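Search this site
Enter keyword
Go

Against the Opaque Canister

Dry goods belong in clear glass. I have argued this in Tarkville since the shared kitchen at Drirnelura replaced its jars with printed tins, and the tins have not improved anything. A label reports what was meant to go in. Glass reports what is in there, and how much.

The usual objection is light. Ground spices do fade on a bright sill, and I accept that. The remedy is a cupboard – a tin only hides the fading.

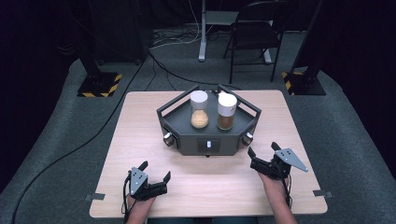 Matching lids, different contents

A sandy tan fill and a reddish-brown one need no label to be told apart, even under the same white lids. Level is just as easy to read: a third left on one side, half on the other. With tins, the same check means opening both.

I would also keep jars on a raised tray with a rail. The rail limits sideways travel, and the tray gives each jar a fixed address. Flovent, our newsletter, called this fussy in December. I have used a railed tray for 10 years and see no reason to change.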